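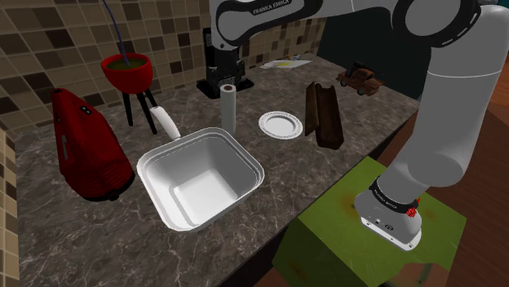
2024년 8월 3일 / 주방 씬 평가 노트, 큐브→팬 태스크

어제 밤에 Cunha에 걸어둔 거 다 끝남. 565 에피소드 전부 로그 있음. 실패 142. 생각보다 많다. 이전 체크포인트랑 직접 비교는 아직 안 됨, 그때는 배치 랜덤화 범위가 훨씬 좁았음.

세팅 (나중에 까먹으니까 적어둠)
- 씬: Hitarcombe 주방, 대리석 상판 버전
- 로봇: Franka, 카메라는 고정 하나만. 손목 카메라 껐음
- 태스크: 초록 큐브 집어서 흰 사각 팬에 넣기
- 정책: Flirala, 데모 2,384개로 학습한 것. 파인튜닝 없음
- 방해물 배치는 Jovita 스크립트. 팬 위치 고정, 큐브만 이동
- 시드 목록은 config 폴더에 같이 넣어둠

실패 142개를 손으로 다 분류함. 오전 다 날아감. 그 중 70개가 한 종류: 큐브가 상판 앞쪽 모서리에 걸쳐 있는 경우. 위 캡처가 딱 그런 배치. 큐브 일부가 카운터 밖으로 나가 있고 그리퍼 쪽 하우징이 큐브 윗면에 눌려 있음. 벌려서 감싸야 되는데 너무 낮게 온다. 같은 그룹 로그 보면 접촉력이 튀고 나서 큐브가 기울고, 그 다음은 대부분 바닥행.

나머지 실패는 잡다함. 팬 손잡이 건드림, 놓는 높이가 너무 높아서 튕김, 타임아웃. 빨간 주전자인지 커피포트인지 그 물건 쪽으로 가버린 것도 있는데 그건 따로 볼 것. 색에 끌리는 건지 모양인지 지금 로그로는 구분 안 됨. 삼각대 위 빨간 그릇도 같이 바꿔봐야 함. 둘 다 빨간색이라 하나만 빼면 의미 없음.

왜 모서리에서만 이러나. 후보:

1) 깊이 추정. 앞쪽 모서리 너머로 바닥이 바로 보이니까 배경 깊이가 갑자기 바뀜. 정책이 큐브 높이를 낮게 읽는 거 아닌가. Kaj 의견. 나도 이쪽에 한 표.

2) 데모 분포. 2,384개 중에 모서리 걸친 배치가 거의 없을 듯. 확인 안 함. 수집할 때 Elli가 가장자리 마진을 줬다고 했는데 얼마였는지 기억 안 난다고 함. 1월 수집 노트 찾아봐야.

3) 물리 쪽 문제. 큐브 충돌 메시가 렌더 메시랑 안 맞을 수도. 표면이 녹슨 것처럼 얼룩진 텍스처로 바꾸면서 메시도 같이 바뀌었을 가능성. Edin한테 물어봄, 답 없음 아직.

3번부터 빨리 지우자고 생각해서 점심 전에 확인함. 충돌 메시 오버레이 켜고 큐브 정지 상태에서 봄. 윗면은 맞음. 옆면 살짝 뜨는데 무시할 정도. 그러니까 하우징이 윗면 누르는 건 진짜로 누르는 거고 렌더 착시 아님. 3번은 일단 내려놓음. 그래도 텍스처 교체 이력은 받아둘 것.

1번 테스트: 모서리 실패 시드만 모아서 상판 앞 바닥을 상판이랑 비슷한 짙은 회갈색으로 바꿔서 재실행. 지금 바닥은 나무 느낌 갈색이라 대비가 크다. 대비만 줄이고 나머지는 전부 그대로. 이게 색 대비만 건드리는 거지 기하는 안 건드린다는 점은 주의. 성공이 올라가도 "깊이 때문"이라고는 못 씀. 두 번째로 상판만 앞으로 연장한 버전도 같이 돌려야 됨. 큐브 위치 그대로, 걸침만 없어짐. 두 조건 다 돌리면 어느 정도 갈라질 듯.

오후에 첫 조건 걸었는데 씬 로더가 죽음. 타일 벽 머티리얼 경로가 하드코딩돼 있었음 (누구냐). 고치고 다시 제출. 큐 밀려서 오늘 안에는 안 나옴.

Snežana랑 잠깐 통화. 성공 판정 기준 얘기. 지금 기준은 에피소드 끝에 큐브 중심이 팬 림 안쪽 + 정지. 근데 림에 걸쳐서 기대고 있는 경우도 통과되는 걸 로그에서 발견함. 몇 개인지는 재판정 스크립트 돌려야 앎. 그러면 실패 142도 늘어날 수 있음. 보고할 때 기준 버전 꼭 명시. Snežana는 접촉 기반으로 바꾸자고 하는데 그러면 예전 숫자 다 다시 계산해야 해서.. 일단 두 기준 병기로 합의.

Ikbridge 쪽 실물 셋업 얘기도 나옴. 거기 상판은 앞 모서리가 둥글어서 큐브를 걸쳐 놓기 자체가 힘들다고. 그럼 시뮬에서 이 실패 고쳐도 실물 상관에는 별 영향 없을 수도 있음. 그래도 안 고치고 넘어가기엔 비중이 너무 큼. 상관 그래프는 모서리 배치 포함/제외 둘 다 그리기로.

그리고 하나 더. 모서리 실패들에서 팔꿈치 자세가 다 비슷함. 상부 링크가 위로 크게 휘어 넘어오고 전완이 오른쪽으로 붙어서 내려오는 자세. 성공한 에피소드도 같은 자세인지 안 봤음. 만약 성공 쪽은 다르면 깊이 문제가 아니라 IK 초기값 얘기가 됨. 관절값 뽑아서 클러스터링만 해보면 금방 나옴. 이걸 먼저 했어야 했는대.

할 일
- 관절값 덤프, 성공/실패 비교 (나)
- 1월 수집 노트에서 가장자리 마진 값 찾기 (Elli)
- 바닥 색 조건, 상판 연장 조건 결과 확인. 큐 상태부터
- 빨간 물체 둘 색만 바꾼 씬, 모양 유지 (Jovita)
- 성공 재판정 스크립트, 기준 v1 v2 병기
- 큐브 텍스처/메시 교체 이력 (Edin, 다시 찌르기)
- 로더 경로 수정한 거 머지. 리뷰는 Kaj

메모: 렌더 저장 간격이 너무 길어서 접촉 직전 프레임이 없는 에피소드가 많음. 다음 런부터는 접촉력 임계 넘으면 앞뒤로 촘촘히 저장하게 바꿈. 디스크 쿼터 확인 먼저. 저번에 꽉 차서 런 하나 통째로 날렸음.

메모 2: 에피소드 폴더 이름에 시드만 있고 씬 버전이 없음. 상판 연장 버전 돌리면 덮어쓸 뻔. 접두어 붙여서 제출했고 분석 스크립트 쪽 파싱은 아직 안 고침.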